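I've worked the front desk at the Grulik for two years now, mostly evenings, and last month they moved me to the breakfast shift to cover for someone on leave. I didn't ask for it. I get up at 4:30, drive in from Flaltthorpe with the radio on and unlock the side door before the bread delivery comes.

The hotel is small and the breakfast is included in the rate. For years it was a buffet. In March the owners changed it to a short menu, ordered at the table, and a lot of the regulars were unhappy. I heard most of it at the desk when they checked out. One man told me he had stayed 3 nights and missed the buffet on every one of them.

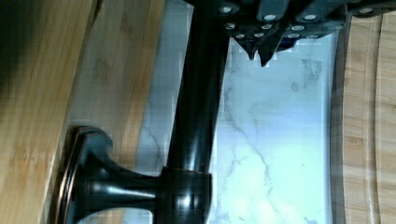

My own view is that the food is better and the wait is worse. Eggs come out hot now. On the buffet they sat under a lamp until they went gray at the edges. But if a tour group comes down together at 7:30, the last table gets its coffee when the first table is asking for a taxi.

Aurélien Chauvin runs the kitchen and he has tried a few things. He took the omelet off on weekdays. He asked us at the desk to hand out order cards the night before, the kind you hang on the door. That worked for the business guests and hardly at all for families, who don't know at ten at night what a six-year-old will eat.
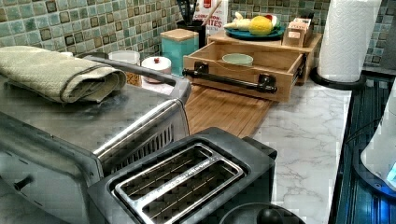
The owners also paid $2,000 for a booking add-on called Uvon that lets guests pick a breakfast time. I was against it, but it has been fine. Most people take the slot they're given. The trouble is the ones who sleep through it and come down at ten expecting a table. We seat them anyway.

What I'd like is a small cold table by the window with fruit, yogurt and rolls, so people have something while they wait. I put that in writing on Thursday. I haven't heard back.

I go back to evenings when my coworker returns. I'll miss the early light in the lobby and being home by two. I won't miss the alarm.

Comments (3)

Marge T.
We stayed there before the change and I liked the buffet. Would have to try the new one.

nightporter
Door cards never worked where I was either. Half of them ended up on the hallway floor.

Dell
The cold table is a good idea. Hope they say yes.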